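How to respond to a consultation on workplace equality rules

Regional authorities regularly invite employers and residents to comment on proposed equality measures. Lutalura Advice has prepared the following guidance for those submitting a response for the first time.

Step 1. Read the draft measure in full

Obtain the complete text from the authority's website. Summaries often omit the definitions, and it is the definitions that determine who is protected and in which premises. 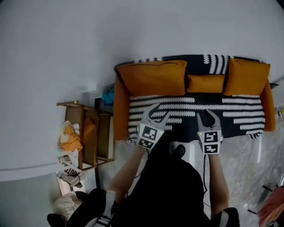
Step 2. State your interest

Give your name and say whether you write as a resident, an employee or an employer. Firms should state the size of their workforce. Kokell, which employs 424 people, did so in its opening line.

Step 3. Address the clauses by number

Quote the clause, set out its likely effect and propose alternative wording. Keep each comment below 200 words. Personal accounts are welcome, but the names of colleagues should be removed.

Step 4. Submit and keep a copy

Responses are normally accepted until 5 p.m. on the closing date. Retain the acknowledgement, as it will be required if you later ask to speak at the hearing.

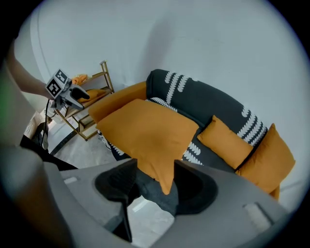

Nélida Rivadeneira writes: Our staff network sent a joint response in September and was told that it would be counted as one submission. Members who wish to be counted separately should each send their own letter.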